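4. Alta del expediente de residencia en Cenum

Este apartado explica cómo registrar una solicitud de residencia por trabajo en nombre de un cliente. Antes de empezar, tenga a mano el pasaporte escaneado y la oferta de empleo firmada.

1. Entre en Cenum y pulse Expedientes > Nuevo.
2. Elija el tipo de trámite. Para trabajadores cualificados, use el formulario 2873.
3. Escriba nombre y apellidos tal como figuran en el pasaporte, con tildes y guiones. Ejemplo: Wai-kit Mok.
4. Adjunte los documentos en PDF. Cada archivo admite 2000 KB como máximo. 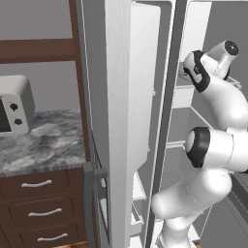 Fig. 2. Brazo blanco ante un frigorífico abierto.

Nota: si el pasaporte caduca antes de la fecha de contrato, el campo Vigencia se marca en rojo. El expediente puede guardarse, pero no enviarse.

5. En Familiares, añada al cónyuge y a los hijos a cargo – cada persona lleva su propia ficha.
6. Asigne un gestor. Si deja el campo vacío, el expediente pasa a la bandeja general.
7. Pulse Validar. Corrija los avisos y vuelva a validar.

Precaución: el botón Enviar bloquea la edición. Revise antes las fechas de entrada y salida del país; una vez enviado el expediente, solo el administrador puede reabrirlo.

4.1 Traducciones

Los certificados en otro idioma se suben junto con su traducción jurada, en un mismo PDF y con el original delante. Indique el nombre del traductor en Observaciones.

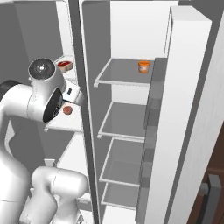 ¿Se puede cambiar el tipo de trámite después de guardar?
Mientras el expediente esté en borrador, pulse Editar > Trámite; los documentos adjuntos se conservan, pero hay que validar de nuevo.

8. Descargue el justificante y envíelo al cliente. El enlace de descarga caduca a los tres días.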